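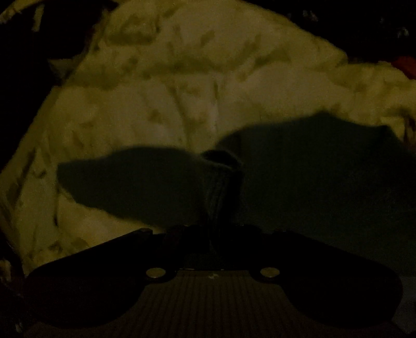 A local news site I read most mornings ran a story in February about a building firm and the money it owed its subcontractors. The firm said the story was wrong. Eleven days later the story had changed. Two paragraphs were gone, a dollar figure had dropped, and there was no note anywhere on the page to say so.

I think a newsroom that does this is doing more harm than the original mistake did. People forgive errors. Reporters work to a deadline, often on their own, and some of what they file will be wrong. What readers can't deal with is a record that moves while they aren't looking.

I wrote to the site, the Skuvura Courier, and asked how often it edits stories after publication. Jean Kerr, the deputy editor, was good enough to reply. She said they had made 116 changes to published stories in the past 12 months, and that 26 of them carried a correction notice. The rest were "tidying up". I asked whether the Rizzi story counted as tidying up and did not hear back.

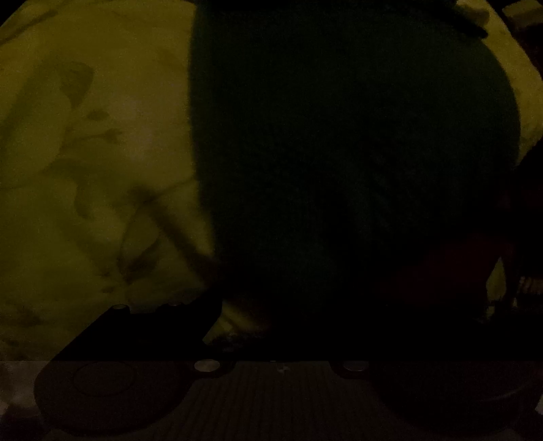 Patterned bedding with a dark green fabric on top of it.

Some of the tidying is surely fair. A misspelled street name doesn't need a paragraph of apology. But a figure in a story about a debt is the story, and so is a quote. My own rule would be simple. If a reader who saw the first version could now be repeating something false to a neighbour, the change needs a note, with the old wording and the new wording both in it.

The usual objection is that notices invite lawyers. Raffaele Palumbo, who edited a weekly for 30 years before he retired, told me he had heard this at every paper he worked for and thought it was mostly an excuse. In his experience the people who rang up angry were calmer once the correction was printed where they could show it to someone. The ones who sued were going to sue anyway. I can't prove he is right, but it matches the little I saw in my own time on a news desk.

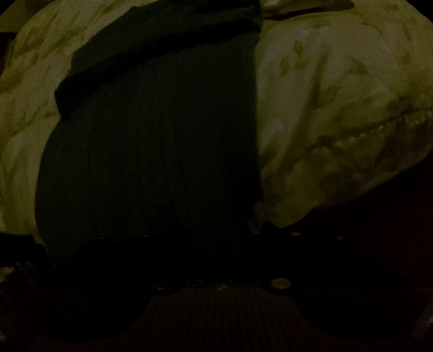
Dark green fabric lying across a pale comforter with olive markings.

There is also the matter of where the notice goes. The Courier puts its corrections on a separate page, three clicks from the front. I doubt many readers have found it. A correction belongs at the top of the story it corrects, for as long as the story is online – and if the story was shared on social media, the correction should be shared there too.

None of this costs much. It takes a date, two sentences and an editor willing to sign off on them. The Courier could start with the Rizzi story, which as of this morning still has no note on it.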